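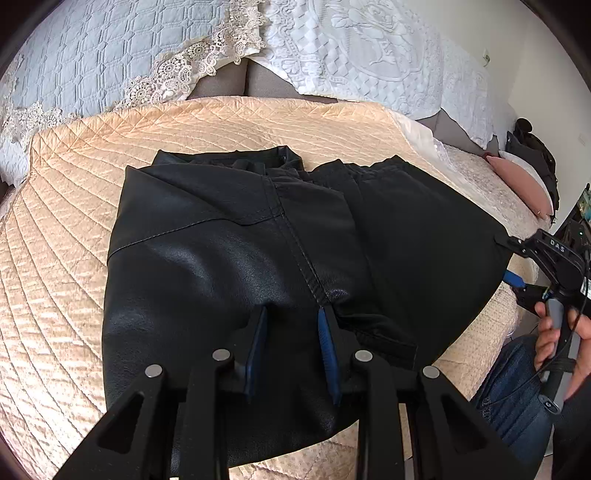 So the Trovura Invitational has a new format for this season, and the announcement went up this morning with a two-minute trailer and almost no details. I read the rulebook PDF so you don't have to. Thread, and it's a grumpy one.

First, the headline change. Group stage is gone. In its place is something called the Ladder, where teams pick their own opponents based on seeding. The trailer says this "puts the story in the players' hands." I've heard that sentence before, from a different league, the year before it dropped the idea.

How it works, as far as I can tell: the top seed picks anyone from the bottom half. Second seed picks next. And so on down. Lose and you fall to the lower side. Lose there and you fly home.

Which means a team that qualified through the regional grind can travel for a day and a half, play one best-of-three against the tournament favorite because the favorite picked them as the softest target, then play one more and be done. Great story. Very much in somebody's hands.

Page 17 is where seeding is explained and I'd like you all to read it. Seeds come from "competitive results and additional factors." The additional factors are not listed. There is a footnote. The footnote says the factors will be reviewed every season. Okay! Reviewed by whom?

I asked. The reply from the league's press inbox came back in four minutes, so I assume it was ready to go. It said seeding "reflects a holistic view of team performance." I wrote back asking if viewership was a factor. No answer yet.

Now the money. Prize pool is the same as last year, and they're very proud of that. But the payout used to reach every team that showed up. Now the bottom four get travel covered and nothing else. That's on page 10, under a heading about "rewarding excellence."

Same pool, fewer people paid from it, bigger number for first place. And the bigger number is the one in the trailer. Funny how that works.

Somebody is going to tell me that smaller teams should just win more. Fine. Smaller teams are also the ones paying for a coach out of jersey sales. Pranora took a map off Karport in January with a sub who'd had one practice block with them. Under these rules that roster would have gone home with zero.

Speaking of Karport. They put out a statement supporting the format before the rulebook was even public. I'm not saying anything. I'm just saying they're likely to be the top seed and they'd get first pick.

To be fair to them, Jirayu Wongsuwan was asked on his stream and didn't sound thrilled. His words: "I don't want to choose. If I choose and we lose, it's a meme for five years." He's right, and I suspect the meme is exactly what the league wants.

Opponent selection makes good TV, I'll give them that. The pick show will do numbers. I'll watch it. I watched the last draft show and it had a fog machine and a guy playing cello. But a fun half hour before the event doesn't fix the event.

Macario Aguirre, who coached Pranora for three splits and now does analysis, thinks I'm being too harsh. His argument is that groups had too many dead matches on the last day, and people tuned out. He's not wrong about the dead matches. I sat through them.

But you can fix dead matches with a Swiss bracket. Everybody plays somebody at their level, nobody gets handpicked as lunch, and the last rounds all matter. Other games have been doing it for years. It is not exotic.

I put that to Macario and he said Swiss is hard to explain to new viewers. Harder than "seeds are assigned by results and additional factors"? He sent me a shrug.

Then there's the patch. The tournament will be played on a version that goes live four days before the opening match. The notes for it have 407 lines. I know because a guy in my replies, Heriberto Varela, pasted them into a spreadsheet, bless him.

Most of those lines are bug fixes and skins, sure. But the jungle changes look real, and support items got moved around again. Four days, and some of that is airports. Whoever has the bigger staff figures it out first. Guess who has the bigger staff.

Last year there was a rule locking the patch two weeks out. I can't find it in this year's document. I searched "lock" and got one result, and it was for the equipment room.

Marisol Bañuelos posted a good breakdown of what the players' group asked for in the off-season: locked patch, pay for every qualified team, published seeding formula. I count none of the three in here. Go read hers, it's calmer than mine.

The one thing I do like – a proper rest day before the final. Players have wanted that forever. Credit where it's due. It's a single line on page 4 and it didn't make the trailer.

Venue stays at the Magaña, which is a nice building with terrible sight lines from the upper seats. Tickets went up. Check the seat map before you buy, the cheap ones on the left face the back of a speaker stack.

Will I be there? Yeah, probably. I complain about this league every season and I've missed one final. If the seeding formula gets published before the pick show, I'll post it here and say I was wrong to be suspicious. I'm not clearing my schedule for it.

Edit, 2/12/26: press inbox got back to me on viewership. "We don't comment on individual factors." So there are individual factors.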